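搜索
请输入关键词
搜索本站

去Visser看离合器:一个周五下午的开放日

我大概是那种逛超市会在五金货架前走不动路的人,所以朋友把Visser开放日的报名链接转给我时,我连正文都没看完就填了表。五月,周五,下午两点那一场。集合点在Trarkgate工业区的北门,从火车站坐公交过去,再沿着一条两边全是仓库的路走一段。路上没有树荫,晒得够呛,但远远看见门口支起来的遮阳棚和一排安全鞋,我就又精神了!

先交代一下,Visser做的是传动系统零件的翻新,主业是离合器:从盘、压盘、飞轮。旧件从各地的修理厂收回来,拆开、清洗、检验,能用的留下,该换的换掉,再装好发出去。我自己的车几年前换过一次离合器,当时修理师傅拎着旧盘给我看了两秒钟就扔进了废铁桶,我一直耿耿于怀,那东西到底长什么样,我根本没看清。这回总算可以看个够。

签到和换鞋

签到台发了一张胸牌、一副护目镜和一本小册子。我的胸牌号是291,护目镜偏大,低头就往下滑,整个下午我都在推它。安全鞋按尺码摆好,我穿惯了软底鞋,走起来咚咚响,像个刚学走路的小孩。

带我们这一组的是Nele Wouters,她在检验部门,嗓门很亮,走得也快。她开场只讲了几句规矩:黄线以内可以站,黄线以外不要伸手,想摸零件先问一声。后来我发现,只要开口问,她几乎都会答应。

收货区:旧件的气味

第一站是收货区。还没进门就闻到了,一股旧机油混着铁锈和烧焦摩擦材料的味道,有点像小时候外公的车库。同组有位女士捂着鼻子往后退,我倒是深吸了一口(后来在洗手间发现鼻尖上有一道黑印,也不知道是什么时候蹭上的)。

旧件装在铁网箱里进来,每箱挂一张标签,写着来自哪家修理厂、什么型号、有没有缺件。Nele随手从一箱里拿出一片盘给我们看磨损:摩擦面已经磨得很薄,铆钉头几乎和表面齐平了。她让大家用指甲在上面刮一下,再去刮旁边一片新的样品,手感差得非常明显。还有一片因为长期半联动烧得发蓝发紫,颜色居然挺漂亮,组里好几个人围着拍照。我问这种还能救吗,她说盘毂如果没事就留盘毂,摩擦片肯定要换。

分拣的标准也比我想的细。先看型号,再看花键有没有磨出台阶,然后看减振弹簧有没有松动、断裂,最后才看摩擦面,毕竟摩擦面反正要换。我以前一直以为摩擦面才是重点呢。

清洗间

清洗间隔着玻璃看,里面又热又吵。一台叫Dekolero的清洗机占了半面墙,零件放在转篮里,一边转一边喷。这是厂里前年添的,操作的师傅提起它很得意,隔着玻璃冲我们竖大拇指。出口那边有一排已经洗好的盘毂,和收货区那一箱黑乎乎的东西摆在一起,你真的很难相信它们原先是一个样子。

Nele说带摩擦片的盘不能这么洗,摩擦材料会吸进清洗液,所以必须先拆后洗。有个小男孩问能不能把他的自行车链条放进去洗,全组都笑了,师傅看口型大概也听懂了,摆了摆手。

我在玻璃前面站得太久,掉了队,只好一路咚咚咚地小跑追上去。

台面上的离合器盘

接下来是我整个下午最喜欢的一段。厂房东侧有一块铺着浅蓝色防水布的台面,布上用黄色胶带贴出了框,布面有些细皱和污痕。光线打在塑料布上亮晃晃的。

一片离合器盘就摆在台面靠中间的地方,微微斜着,正面朝人。灰色的,外面一圈摩擦环带着纹理,中间是黑色的毂板,上面有小孔,正中心的花键亮闪闪的。我终于把它看清楚了!几年前那两秒钟的遗憾算是补上了。我在那儿来回换角度看,外圈粗糙、内圈光亮,同一个零件里有两种完全相反的质感,特别耐看。
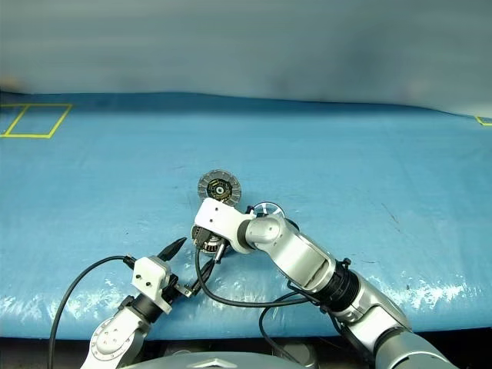

检验台:跳动量和一把旧塞尺

检验是Nele的本行,到了这里她讲得更起劲。把盘套在一根花键轴上,慢慢转,旁边架一只百分表,看表针摆多少,摆得太大就说明盘面不平,装上车会抖。她让我们轮流转,我转得太快,表针乱跳,被她笑着按住了手:“慢一点,你又不是在开车。”

同台的Obaidul Bhuiyan负责量厚度和铆钉沉入的深度,话不多,手特别稳。他面前有一本登记簿,当天的最新一行编号是433,字写得又小又整齐。我问他最常见的不合格原因是什么,他想了想,说是花键口磨损,肉眼看着还好,套到轴上一晃就露馅。然后他真的递给我两片让我晃。第一片几乎纹丝不动,第二片能感觉到咔哒咔哒的间隙,很轻,但手上一清二楚。这个小体验我给满分,看多少文章都不如自己晃一下。

他用的塞尺边角都磨圆了,是他刚入行时买的。我问为什么不换新的,他把它往围裙口袋里一插,说顺手。

铆接和装配

新的摩擦片从Cudon进货,一摞一摞用纸隔开,摸上去有点像很细的砂纸,边上还带着一点树脂味。铆接机每压一下就“咚”一声,节奏很稳,听久了有点催眠。

铆钉的顺序不是沿着圆周一颗接一颗,而是先压对面,再转过去压另外一对,跟我们换轮胎上螺栓一个道理。现场有一片专门给访客练手的废盘,我也压了一颗。歪了一点点,我很满意,旁边的人说不要装在他的车上。

减振弹簧那部分我终于弄懂了。毂板和外圈之间并不是死死连在一起的,中间的弹簧让它们能相对扭转一个小角度,发动机的震动传过来先被吃掉一部分,车里的人就没那么难受。Nele拿了一个剖开的样品,用长杆一扳,能看见弹簧被压短,松手又弹回去。几个大人排着队扳了好几轮,比小朋友还起劲。

打包间和咖啡

最后一站是打包。装好的盘涂一层薄薄的防锈油(只涂在金属上,摩擦面绝对不能碰),套袋、入盒、贴标签。包装间很安静,纸盒折起来的声音特别好听。我们每人可以折一个盒子带走,我折的那个盖子怎么都扣不平,重来两次,后面的人都折完走了。

参观结束后在食堂喝咖啡,墙上贴着门牌号86时代的老照片,也就是他们搬进现在这个厂区以前的小作坊,一间门面,门口停着一辆面包车。咖啡一般,苹果派很好吃,我吃了一块半(半块是别人剩下的,我问过了)。

几条给想去的人:

报名要趁早,下午那场比上午的宽松,能在检验台多待一会儿。
穿旧衣服。我那件浅色衬衫回家洗了两遍,袖口还是灰的。
戴眼镜的人提前跟签到台说,有可以套在眼镜外面的护目镜,我是快走的时候才知道的。
公交末班比较早,喝咖啡别太投入。我跑着赶上的,幸好那时已经换回自己的鞋了。
想问技术问题就去找检验台的人,带上你车的型号,Obaidul会认真地翻册子帮你查用的是哪一种盘。

我查了我的那款。晚上回到家,我把折歪的盒子放在书架上,又翻出当年的维修单看了一遍,上面写着“离合器三件套”,下次再换,旧盘我一定要带回家。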